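About the Piltport Record

We read the stuff public bodies publish and hope no one opens. Meeting minutes, contract notices, lobbying returns, amended lobbying returns. Then we put it in plain English and post it, with the originals attached so you can check us.

Started in Drustdale, over a copy shop, with one scanner. Moved to Piltport when the rent went up. Still got the scanner.

Who we are

Orathai Srisuk - editor. Ex court reporter. Final say on everything that goes up.
Pantelis Tsoukalas - records requests. 284 filed so far, 18 still waiting on a reply.
Tassanee Suwannarat - archive and corrections. If a link is dead tell her.
Thanakorn Rattanakul - site, newsletter, most of the late nights.

What's in the archive

3,356 documents as of August. All free, no login. Search works by name, agency or year. Search by dollar amount is coming, it's been coming for a while, sorry. Older scans are rough and the text layer is worse, so try a couple spellings if a name dosen't show up.
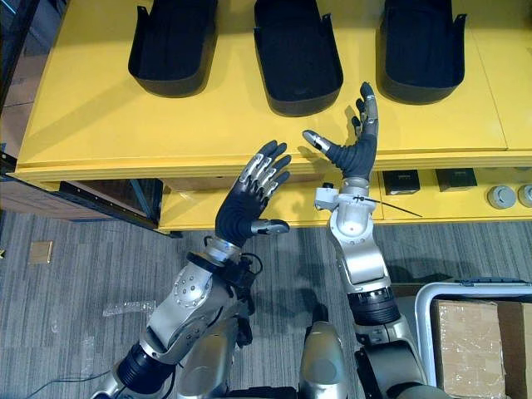 How we work

Every claim gets a source. No source, no claim. We don't run anonymous tips on their own, we use them to go find paper. Anyone named in a profile gets a week to answer and we print the answer in full.

When we get it wrong we fix it at the top of the page, not the bottom. Old version stays up too.

Money

Reader donations, plus a yearly grant from the Boonyarit Fund. Donors over the small-gift limit are listed by name. No party money, no campaign ads, no sponsored posts. The fund dosn't see stories before you do.

Send us something

Documents are best as PDFs. Paper is fine, mail it to the office, keep a copy. Please don't send originals you need back.

Contact: Piltport Record, Piltport office | Corrections | Donate | © Piltport Record, all rights reserved | Back to top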